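Glaze (pottery)

Glaze is the thin glassy skin on a pot. It is made mostly of ground-up minerals mixed with water, brushed or poured or dipped on, and then melted in a kiln until it sticks to the clay underneath. I have been making and selling pots in Sirnville for long enough that people ask me to write these entries, and glaze is the one I like best, so forgive me if I run on a bit!

What it is made of

Every glaze needs something to make the glass, something to help it melt and something to stop it running straight off the pot. The glass part is silica, which is in sand and flint. The melting part is called the flux, and there are lots of them - chalk, wood ash, feldspar, and in the old days lead, which you really don't want near your dinner. The stiffening part is alumina, and it mostly gets in there by way of clay.

Change the amounts even slightly and you get a different surface. More flux gives a runnier, shinier glaze. More clay tends to make it matt. I have a notebook with 111 test recipes in it and I would only use a handful of them on anything I meant to sell (the rest are brown).

Colour

The colours come from metals. Iron gives you browns, honey, black and a lovely soft green if the kiln is starved of air. Copper gives green or, with less air, a deep red. Cobalt gives blue, and a tiny pinch of it is plenty.

Pink is harder. Most potters these days buy a ready-made stain, which is a colour that has already been fired and ground up again. The usual pink ones are made with chrome and tin, and they are fussy: they like a good dose of chalk in the glaze, and too much zinc turns them a sort of sad mushroom. The Keten potteries were known for a blush pink on their breakfast bowls, and I have never managed to match it, though I've got close twice.
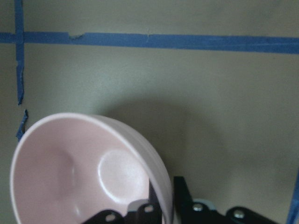
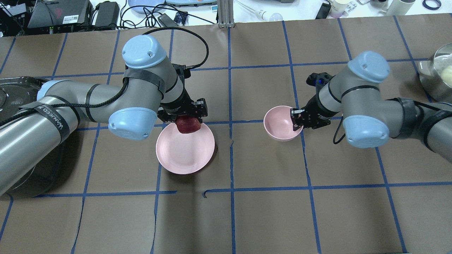

Shiny, satin and matt

Potters talk about surface as much as colour. A shiny glaze has melted right through and set smooth. A matt one has either not melted fully or has grown very small crystals as it cooled, and these scatter the light. Satin sits somewhere in the middle, and it's what I would pick for anything you eat from. Proper matt glazes can pick up grey marks from cutlery, and those take some scrubbing.

How quickly the kiln cools matters too. I used to switch mine off and go to bed. Then I started holding it for an hour on the way down, and the same bucket of glaze came out looking like another recipe altogether.

Things that go wrong

Crawling is when the glaze pulls back and leaves bare patches, very often down to dust or greasy fingers. Pinholes are tiny craters left by gas bubbling out. Crazing is the fine web of cracks you see on old plates, and it happens when the glaze shrinks more than the clay does. Some people love it and do it on purpose. Shivering is the opposite, where slivers of glaze flake off the rim, and you should never sell or eat from a pot that does it.

The Kalline collection

If you would like to see all of this in one place, the Kalline collection has 1,384 glazed pieces, of which 663 are bowls. The Leckie room upstairs holds the test tiles, and I could spend a whole wet afternoon in there. The drawers are labelled by flux, so start with the ash glazes on the left and work your way along.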